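Why does your blanket crackle in the dark?

Have you ever pulled a blanket over your head on a cold night and heard it go snap, snap, snap? Maybe you even saw tiny sparks! I used to think there were bugs in mine. I was six, and I slept in the hallway for two nights.

There were no bugs. It was static electricity, and I think it's one of the best things you can find in a bedroom.

Okay, so everything is made of atoms – you, your socks, the cat. Atoms are way too small to see, and on the outside of each one are even smaller bits called electrons. Electrons have a negative charge. Most of the time they stay home.

But rub two different materials together and some electrons hop across! Wool tends to give them away, and polyester tends to grab them. So if you wear wool socks and wriggle around under a polyester blanket, the blanket ends up with extra electrons and your socks end up short of them.

Those extra electrons want to get going. When there are enough of them, they jump through the air all at once, and that jump is the spark. The snap is the air getting very hot very fast and pushing outward. Thunder works the same way, only it's a whole lot louder (and you should not be under it).

Want to try it? Rub a balloon on your hair 30 times, then hold it near some little scraps of tissue paper. Mine jumped right up and stuck! If yours don't move, wait for a dry day. I get my best sparks after October, when the heat is on and the air indoors dries out. Damp air lets the charge leak away before it can build up.

Cotton sheets don't crackle nearly as much, by the way. Cotton holds a little water from the air, so the electrons can sneak off quietly. Go feel the sheets and blankets at your house and read the tags, and see if you can guess which one will be the snappiest. 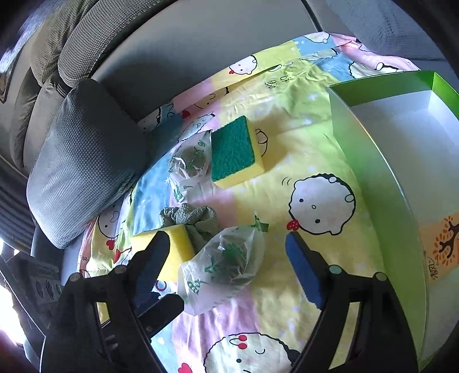 Hülya Akgül wrote that her fleece blanket made five sparks in a row when she pulled it off her wool sweater, and she wants to know if a silk scarf would work too.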